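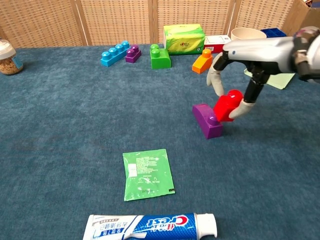 Winby Public Comment Manager

Product overview

Winby is a records system for legislative offices, city councils and election agencies that receive public comment in large volumes. It is supplied by Sosteck and may be licensed for a single office or for an entire chamber.

Comments submitted by mail, e-mail or web form are entered in one register. Each entry is linked to the bill, ordinance or hearing to which it refers. Staff may search the register by district, subject or date received, and may prepare a summary for members before a vote.

Included with each license

Register and search module
Hearing calendar with speaker sign-up
Redaction tool for home addresses and telephone numbers
Public reading page, available in 10 languages
Two training sessions for office staff

Specifications

Staff accounts: up to 70
Largest hearing docket tested: 1,238 comments
Record export: text or spreadsheet
Scheduled maintenance: Sunday, 2 a.m.

Retention periods are set by the licensing office in accordance with state law. Sosteck does not sell or share the contents of any register.

Orders and inquiries

Price quotations are issued in writing. Government purchasing officers should direct requests to Sivaprasad Arumugam, Public Sector Accounts. Questions on accessibility may be addressed to Ji-hoon Ham.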